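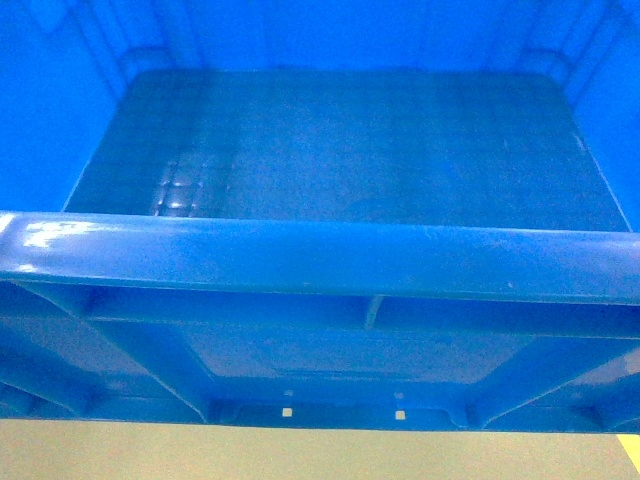
The blue bin at the Koutsoukos cell, empty between runs.

Stamatia Antoniadis has looked after the picking cell at Koutsoukos for 12 years, and when I caught up with her in December she wanted to talk about bins. Bins! I'd come for the robot.

"Everybody does," she said. "But go look at the floor of one. It gets scuffed, it gets dull in patches, and then you've got a shine running across it, and the camera has to make sense of all that."

So her morning starts with an empty bin and a rag. She wipes the lens, takes a test shot and checks the depth picture for holes – anything over 2 millimeters off and she redoes the calibration. Her coworker Rafail Drakos swears she does it too often (she swears he doesn't do it at all).

And the gripper? She changes the suction cups every 500 hours, sooner if they start to feel stiff. "I pinch them," she told me. "Rafail has a gauge. I pinch them, then he goes and gets his gauge."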